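Durnstead Energy Group
Minutes of the meeting held on May 20, 2020

In the chair: Ursina Gisler

1. Minutes of the February meeting
Agreed, with one correction. The group had "noted" the Iltano proposal for solar panels on the old quarry. It had not "welcomed" it.

2. Iltano quarry scheme
The chair went through the revised papers. Iltano now says the site would supply 1000 homes, where the first leaflet said 3000. The covering letter does not mention the change. Members asked which homes were meant, how much electricity each was assumed to use, and whether the figure was for a year or for a bright afternoon in summer. The papers do not say.

The battery has been put back to a later phase with no date given. Several members took this to mean there would be no battery. The chair thought that a little hard but did not argue the point.

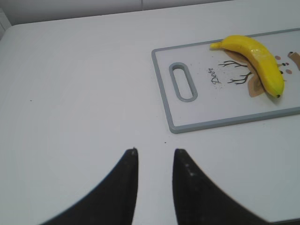 Will the scheme bring down household bills in Durnstead?
Nothing in the papers says so. The power would be sold to the grid, and people here would go on paying whatever their own supplier charges. The only local money on offer is a yearly payment to the parish, and the sum has been left blank.

3. Grid connection
Haslinger has looked at the connection for Iltano and calls it "straightforward". The group was given 3 pages out of a longer report and would like the rest. The cable route still crosses the Griller land, and no signed agreement has been produced. A member recalled that the wind turbine plan was also straightforward until somebody asked about the cable.

Agreed: to ask for the full Haslinger report, and to make no public statement until it arrives.

4. Heat pump trial at the hall
Some 6 months of readings are in. The running cost is lower than the old oil boiler's, but the hall was shut for part of that time, so the comparison is not worth much. A proposal to put the saving in the newsletter was not supported. Readings to continue through another winter – a full one this time.

5. Any other business
Iltano has offered a site visit with lunch. Members may go if they wish, at their own expense.

Next meeting: to be fixed once Haslinger has replied.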